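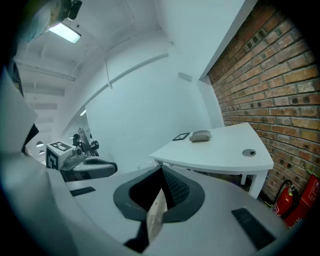 One reader wrote in to ask whether the Lilport giveaway was still on, having entered last year and heard nothing after the spring. It is still on, and the prize has changed, so the answer is worth giving to everyone on the list.

The Lilport Weekend Giveaway opened to entries this week. The winner gets two passes to the Lilport Television Festival, four nights at the Biltesby Hotel, and round-trip airfare for two from any airport in the lower 48 states. Last year's prize was passes and a hotel room only, and several people told us they had to turn it down when they saw the price of flights. Airfare is now part of the package.

The passes cover all the evening screenings and the closing night awards show. They do not cover the daytime workshops, which are sold separately at the festival box office. Seats at the awards show are in the balcony. The winner and guest will also get into the cast reception before the show, where there is food and a photo line. Dress is formal. Sonton, the clothing store on the festival's sponsor list, is adding a $200 gift card for each person to put toward an outfit. The cards can be used online or in the store and do not expire before the event.

To enter, fill out the form on the Tilahun Entertainment site. You will need to give your name, mailing address, email and a daytime phone number. There is also one short question: which show would you most like to see come back for another season, and why? Keep your answer to 100 words. Answers are not judged. The winner is picked by random drawing, but some of the answers will be printed in a later newsletter, and there is a box to check if you would like yours left out.

Entries close at midnight Eastern time on 27/09/2025. One entry per person. Two people at the same address can both enter, as long as each uses a separate email. If you enter twice with the same email, only the first form counts.

The drawing will be held after entries close, and the winner will be called first and then emailed. If we get no reply within 5 days, another name will be drawn. This happened last year with the first name drawn, so please check your spam folder and pick up calls from numbers you don't know that week.

You must be 21 or older to enter, and so must your guest. Travel dates are fixed and cannot be moved. The prize can't be traded for cash or given to someone else, though you can change your guest up until the plane tickets are booked. Meals outside the reception, checked bags and rides to and from the airport are up to you. The hotel will ask for a credit card at check-in for room charges.

Subscribers who entered last year are not carried over and need to fill out the new form. Questions about the rules can be sent by replying to this newsletter.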